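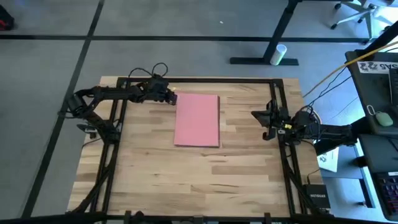
9 February 2022. Sheet handling cell, right arm stall

Run 271 stopped on a torque fault, right arm, joint 2. Controller log gives a following error at the wrist 8 ms before the fault, then a brake engage on both arms. Left arm held position. No contact with people, no damage found on the table or rails.

Restarted with the Markow driver at default limits. Fault came back on the second pick. Swapped the joint 2 cable for the spare from the Zarnell kit, same result, so the cable is cleared. Put the original back.

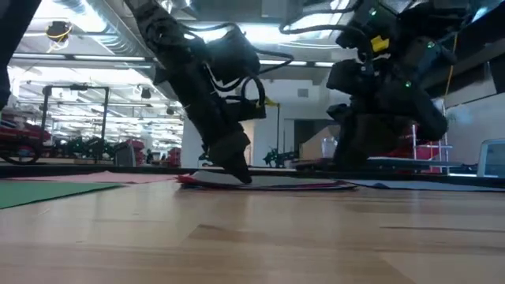

Checks after restart

Status LEDs green after each reset, which means only that the bus is up. Zeroed both wrists. Right wrist offset drifted 2 degrees over 10 cycles; left did not move. Ilona Juhász read the encoder counts independently and got the same drift.
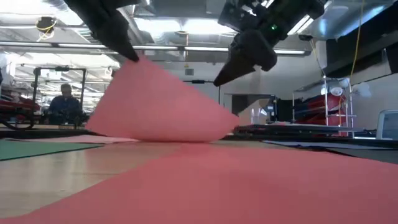 Single-arm lifts were next, with the right arm commanded to hover and the drift logged. Limits were set to half speed. The left finger takes the pink sheet up by its top corner while the right tip stays clear of it, so any load on the right wrist is its own weight and the hose drag. Drift still present with no payload. That points to the encoder coupling. Vratislav Charvát thinks the set screw has backed out.

Gripper close test also run, fingers driven to a narrow gap and held. Finger current normal.

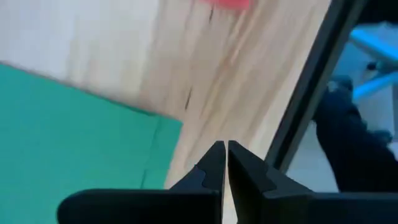 Open items

- Pull right wrist cover, check coupling set screw, mark it with paint.
- Ask Nyitrai for the torque value. The manual gives two.
- Drorkell watchdog tripped later than it should have. Compare timestamps before anyone raises the limits.
- Two-arm runs are off until the coupling is done. Half speed, one arm, hand on the stop.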